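Working Practice for Shared Bench Manipulators: Rules, Trial Period and Revisions

Group project report, Module 4
Authors: Samira Fakhoury, Rodel Javier, Bảo Văn
Supervisor: Lorna Pascual
Submitted Sep 19, 2023

1. Scope

The report sets out a code of practice for small robot arms used by students on shared benches. It covers preparation of the work surface, placing of objects, approach and grip, and the written record. It does not cover mobile platforms, and it does not replace the risk assessment kept by the laboratory.

The general safety standards for industrial and collaborative robots were read as background. They are written for integrators and employers, and most of their clauses assume a fixed task. Student work changes task several times in a session, so the rules below are short and tied to the moment at which they apply.

2. Method

A first draft was written in December by Rodel Javier and Jhun Agbayani from the existing bench notes of the Maglaya teaching laboratory. The draft had 20 rules. It was then used for one term by the groups working on the Dalix sorting exercise, and each departure from a rule was entered in the session log with the rule number and a one-line reason.

The logs cover 1682 grasp attempts. Of these, 97 carry an entry for a departure. No attempt was made to grade the departures by severity. Several groups left the reason field blank, and those entries were kept in the total but not used in the discussion.

3. Findings

Most departures concerned the placing of objects. Groups put a second item on the table to save time between attempts and did not enter its position. When the target was changed, the stored approach path was sometimes reused without a check against the new layout.

The second group of departures concerned speed. The draft asked for reduced speed "near the object", which was read differently by each group. The revised wording gives a stopping point instead of a distance.

Two rules on cable routing were never cited and have been merged. A rule requiring a second person at the keyboard was dropped after Lorna Pascual pointed out that it conflicted with the rule that one named operator holds control.

4. Revised rules for approach and grip

4.1 One person is named as operator before the arm is enabled. Control passes by spoken handover and a log entry.

4.2 Every object on the table is listed, including those that are not targets. Glass is entered as glass.

4.3 Drinks containers are emptied before use. Whether the cap is on or off is recorded, as it changes the height available to the fingers.

4.4 The arm stops with the target between the open fingers and before contact. The operator checks that both fingers are clear of the target and of any neighbouring object, then confirms the close command.

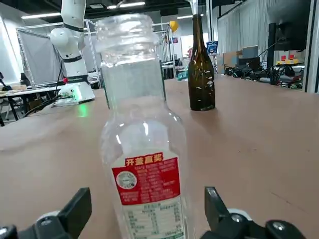

4.5 Grip force starts at the lowest setting that the controller accepts and is raised one step at a time. Thin-walled plastic is not gripped at a setting carried over from a glass item.

4.6 After a failed grip the arm is backed out along the approach path. The object is not straightened by hand while the arm is enabled.

5. Limits of the work

The rules were tried in one laboratory with one type of exercise. The log depends on operators reporting their own departures, so the figure in section 2 should be read as a minimum. Bảo Văn compared a sample of entries with the controller records and found attempts that had been restarted without a note.

Transparent objects need separate treatment. Rule 4.4 relies on the operator seeing the gap on each side, and reflections can make the edge of a clear wall hard to judge on a monitor. A direct look at the bench, from outside the reach of the arm, is suggested until a better check has been tested.

6. Further work

The revised rules will be used in the Orkden bench course next term. The log form will be shortened, with the reason field made compulsory.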